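Flemimeo Forums > Two-Arm Builds > Collecting Demonstrations

Topic: Block sorting into two bins, how messy should the start be?

tallowbend
Hi all, and thank you in advance to anyone who makes it to the bottom, because I do go on. I've finally got my two arms bolted down and behaving, and I've started recording demonstrations for a sorting task: blocks go into one of two bins, with the arms free to share the work however the person driving them likes. I'm following the Brorura guide for the recording side of things, and it has been lovely to work from right up to the page on start positions, where it says "vary the initial layout" and then moves on to file naming as if that settled everything.

So how much do you vary it? I did 40 episodes over the last couple of evenings. For most of them I scattered the pieces by hand near the front of the bins and hit record. They look different from each other to me, but when I flipped through the first view of each one I got a sinking feeling, like looking at the same vacation photo over and over. The bins never move, for one thing.

quillmarsh
Welcome! That sinking feeling is worth listening to, I think most of us have had it. My first set was all from one side of the table because I'm right-handed and that's where my hand went when I dropped the blocks. The policy was wonderful on that side and completely lost on the other.

I'd start moving the bins right away, even if it's just a couple of inches or swapping left for right. And let the blocks touch each other. People spread them out nicely to be kind to the robot, and then the first time two land in a heap the gripper goes down on top of both and sits there.

ovenbird_tk
I'm going to disagree a little, in a friendly way. If tallowbend has 40 episodes in total, moving bins AND moving blocks AND making heaps is asking a very small set to cover a very big space. I'd keep the bins nailed where they are, get something that works, and only then start shifting things. I spent most of March collecting "varied" data that never trained into anything, and it about broke my heart. When I went back to fixed bins I had something picking up blocks by the next evening.

quillmarsh
But it picked up blocks with the bins in one spot, right? What happened when you bumped one?

ovenbird_tk
It dropped them on the table with great confidence, yes. I'm not saying stop there. I'm saying a beginner needs a first thing that works before they have the patience for the second thing.

tallowbend
I can see both of these and I'm glad I asked. Let me put up one of my starts so you can tell me what you'd do with it. Arms are open and empty, bins are empty, episode not begun.
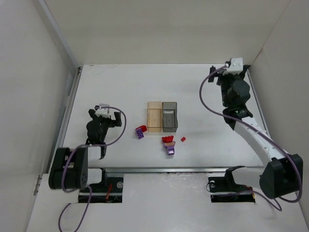

Last edited by tallowbend at 9:14 pm

You'll notice I did let some of them touch, so I wasn't quite as tidy as I feared. The purple one lying against the red by the tan bin is the kind that gives me trouble when I'm driving. I never know whether to go straight for it at that tilt or nudge the pair apart first, and I'm afraid I've done it both ways in the recordings depending on how tired I was.

fennelhouse
Oh, I would worry about that last part far more than the layout! Doing it two ways from the same kind of start is what got me. The model seemed to average my two habits and did a sort of hover between them. Pick one, write it on a sticky note, and stick to it for the whole set. I went with nudging apart, and if the nudge fails I let myself try once more before I scrap the episode.

Also, what's the rule for which bin? I see a tan one and a gray one, but I can't tell from your post whether it's by color or by whichever is nearer.

tallowbend
By color. Red and orange go in the tan bin, purple in the gray. I should have said so at the top, sorry.

And a sticky note is such a simple idea that I'm a bit embarrassed. I've already written NUDGE FIRST and put it over my desk.

ovenbird_tk
With a color rule your start is harder than it looks, and I mean that as a compliment. There's a purple over by the tan bin that has to travel across to the gray, and a bright red right up by the seam between the two. I'd want plenty of those. If every purple happens to start beside the gray bin, the thing can get a long way on "nearest bin" and you'd never know until you tested it.

The tiny red one off by itself on the right is a good one too. Does the right arm carry that all the way over, or do you hand off?

tallowbend
Right arm carries it. I tried handing off 2 times and dropped it both times, and I decided that was a project for a braver person.

quillmarsh
Very sensible. Handoffs want their own set.

One thing I'd look at is where your arms start. The left one is folded up close and the right one is stretched way out toward the far corner. If that's how every episode begins, fine, but if it's just where they ended up after the last one, I'd choose a home pose and send them there between takes. Or vary it on purpose. What I'd avoid is having it vary by accident, so that the arm pose ends up being a clue about what you did in the episode before.

tallowbend
It's by accident. I was so busy fussing over the blocks that I never gave the arms a thought. The Howells scripts have a "go home" command sitting right there and I have not run it once.

fennelhouse
I'd keep the ones you have all the same. I trained on a mix of sloppy and tidy starts and the sloppy ones didn't seem to hurt.

ovenbird_tk
Disagree again, sorry! At this size I'd record fresh. It's a couple of evenings, and you'll drive much better the second time through. I cringe at my early ones, all those long pauses while I figured out which way was left.

fennelhouse
Pauses you can trim. The Wanano viewer lets you cut the dead time off the front and back, and it's quick once you know the keys. Pauses in the middle are another story, I'll give you that.

tallowbend
All right, I think I'll split the difference and probably annoy everybody equally. New set, home pose every time, nudge first, bins fixed for now with the two colors mixed up as to side. I'll train once on the new ones alone and once with the old ones added in, and post both. Then 3 bin positions after that, if I still have any evenings left.

quillmarsh
Please do post both, even if they're ugly. And jot down which episodes you scrapped and why. I didn't, and I still wish I had.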